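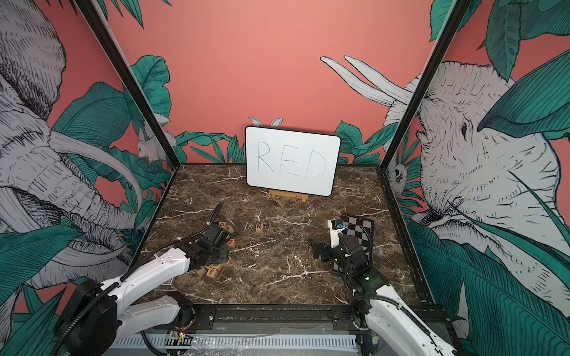 Whiteboard marker that won't wipe off after a few days

I have a small dry-erase board with rounded corners and a thin black rim, the kind that leans in a light wooden stand. It gets one word at a time for a color naming activity, and the words stay up too long. RED is on it now in blue marker, capitals, nearly the full width of the board. The last word was up for 10 days and left a gray shadow that a dry cloth does not touch. I tried water and a paper towel, which took off maybe half of it. The board sits on a brown marble top with white and tan veins, so I also need to know what is safe if some of the cleaner runs down onto the stone. The board came from Killeo and there were no care instructions in the package. Is the surface ruined, or is there something ordinary I can use on it?

Posted by cosenbridge_4

Probably not ruined. Go over the shadow with a fresh dry-erase marker, any dark color, and wipe it while the ink is still wet. The solvent in the new ink loosens the old ink. Do a small patch at a time so it doesn't dry on you. If a faint mark is left after two passes, put a little rubbing alcohol on a soft cloth, rub, then wipe with a damp cloth and dry it.

Take the board off the stand and clean it over a sink or an old towel. Plain alcohol in small amounts shouldn't hurt sealed marble, but a lot of spray cleaners have vinegar or citrus in them and those will etch it. You get a dull spot that has to be polished out. Also keep the wet cloth off the stand if the wood is unfinished. It raises the grain and can leave a ring.

Don't use a scouring pad or the white melamine sponges on the board. They do take the ink off, but they take the gloss with it, and then every word after that stains faster.

Posted by Flumordale

Hand sanitizer works, I use it all the time. Get the clear kind without lotion.

Posted by ok1869

The marker trick is right. I would add that cheap boards are painted or laminated and the ones that last are porcelain on steel. Try a magnet on yours, although it will stick to some painted steel too, so that only rules things out. With a cheap one, wipe the word every evening and write it again in the morning. If the word has to stay up all month, print it on card and lean that in the stand.

If you do end up sanding anything down, 400 grit is for the wood only. Never the board.

Posted by marblehall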